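Build the Boring Robot First

17 Jun 2025
by Veerle Van Loon

Every few weeks a new member walks into our shared workshop in Conlow with a plan for a robot that will cook dinner. I love these people. I was one of them! My notebook from January has a full page on onions. And I still tell every one of them the same thing: pick up a marker first, put it in a cup, and do it until you're sick of it.

I mean this as the best advice I have. Two arms on a table and a handful of markers will teach you more about automation than any grand project you can sketch, and you'll learn it while the stakes are a bit of ink on the tabletop.

Take the grasp itself. A marker is round, so it rolls. It's long, so it matters which way it's pointing. It has a cap, so one end is fatter and the grip changes depending on where you close the fingers. My own hands deal with all of that while I'm on the phone. Getting a two-fingered gripper to do it took Troels Grímsdóttir and me seven evenings, and I would happily have spent seven more (Troels may feel differently). We logged 313 attempts in one notebook, with a column for what went wrong, and that column is the best thing I've read this year.

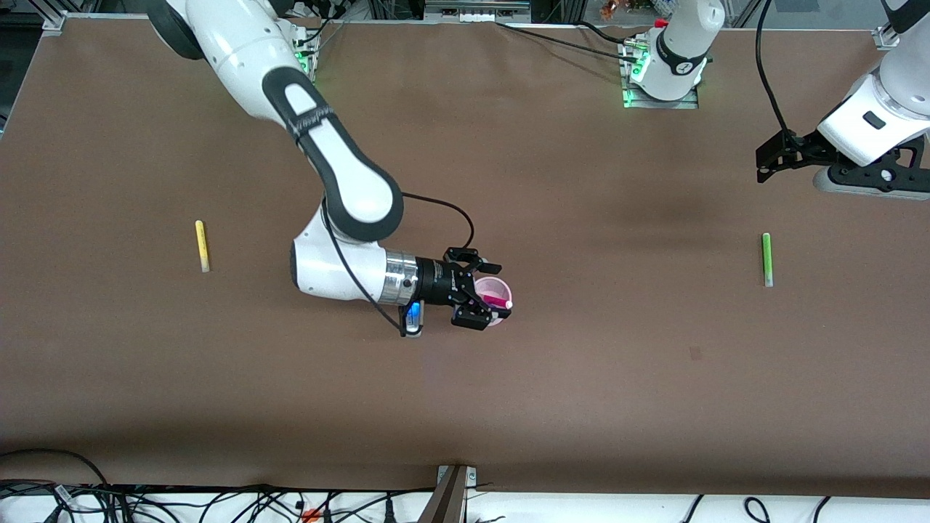

Then there's the cup. We bought ours in plastic and small on purpose. A big heavy bowl forgives you, and a light little cup tells on you right away: touch the rim on the way down and it slides, and now every position you so carefully worked out is wrong. That's the moment when you start caring about a camera at the wrist, and about light, and about whether the table reflects. You could read all of this in a book. I did, and it went right past me.

The other argument for a boring task is that it leaves you room to fix the workshop around it. Cables, for instance. I used to think cable routing was housekeeping, something for the end. Then an arm reached a little farther than usual and ran out of slack, and we spent a whole evening on loops and tie points. If we'd been chasing something spectacular we would have taped it and moved on. We had only markers to worry about, so we did it right. Mostly right. The floor side is still a mess and I've made my peace with it.

Troels thinks I take this too far. He comes from Grurna, where the makers' club likes a big showy build with a deadline, and he says people need a dream to get them through the dull parts. He has a point. A newcomer who's told to move markers for a month may simply go home. So I've softened a little: keep the dinner robot on the wall, draw it as big as you like, and then come over to the table. Once the cup part works 10 times in a row, we'll talk onions.

What I won't give up is the idea that small work is lesser work. The first clean run we had, Troels shouted loud enough that people came over from the wood shop to see what broke. They stayed and watched two more. One of them asked if it could sort screws, and now she has a bench space and a box of screws, and she's in there most evenings muttering about washers.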